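Small boxes, small tools: sorting the craft drawer

Posted by Cadi Ruddock on February 16, 2021

This page follows on from the one about the shelves at Ulurside. The shelves took a weekend and the drawer underneath them has taken most of the winter, on and off. It held 77 small things when I wrote the list, and a good many of them lived in boxes that had nothing to do with what was inside. I have been putting hand tools back with hand tools, and giving each set a box it can stay in.

Most of the boxes are the flat, square sort that gifts come in. They stack well and the lids stay on. I keep to two colours, green for paper things (labels, card, tracing sheets) and black for tools, so that I can tell one from the other on the shelf without lifting anything down.
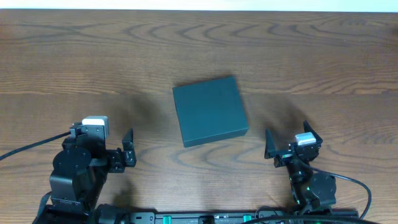
The green ones came as a bundle from Gamen, the stationery shop at the bottom of Fedmont Street, which was clearing its stock in September. There were eight in the bundle and I have filled all but two. They are a little shallow for a full pad of card, so the pads stay on the shelf and the loose sheets go in the boxes.

I tried lining them with felt and gave up. The felt made the lids sit high, and the boxes slid about when they were stacked. Plain card cut to size does the job and can be thrown away when it gets grubby. If you do want a softer lining, cut it 2 mm short on every side and leave it unglued for a week or so before you decide.

Tools are a different matter, as they have points and edges. I wanted a box that opens flat, so that everything can be seen at once and nothing has to be tipped out to reach the piece at the bottom.
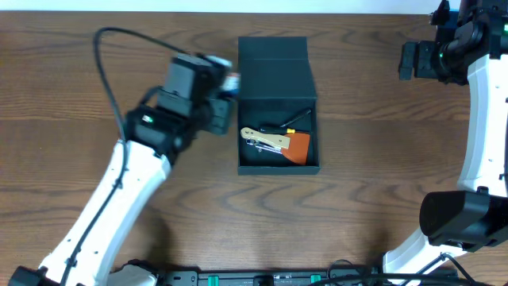
A hinged lid is worth paying a bit more for. Loose lids go missing, and they take up room on the table while you work. With a hinged one you open it, fold it back and leave it until you have finished. The fold does wear in time, and a strip of bookbinding tape along the outside will keep it going for a few more years.

I lay long tools corner to corner – it is the only way some of them fit – and put the shorter pieces in beside them. Wire things go in last. They catch on everything otherwise, and you end up lifting out three items to get at one.

Each box has a number under the base and a line in a notebook. So far I am up to box 26. The notebook says what is in the box and when I last looked through it. Anything I have not picked up for two years goes in a bag for the Fahmy hall sale, apart from my aunt's bone folder, which stays whatever happens.

For the working day I have one box open in the middle of the table and the others closed on the shelf. It keeps the mixing down.

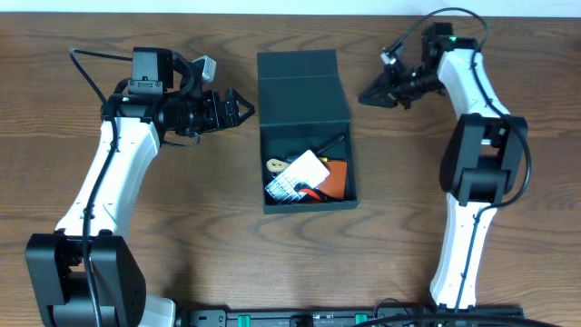 Lowri wrote in after the shelves page to say that she gave up on lids altogether and keeps her tools in open trays, with a tea towel over the top at night. She finds that she puts things back more often when there is nothing to open. Her trays are in a cupboard, though, and mine would be full of dust by Friday. She also asked where the numbers go if a box has no flat base. I tie on a luggage label.

The sewing things are next. They are in biscuit tins at present and I have not opened all of them.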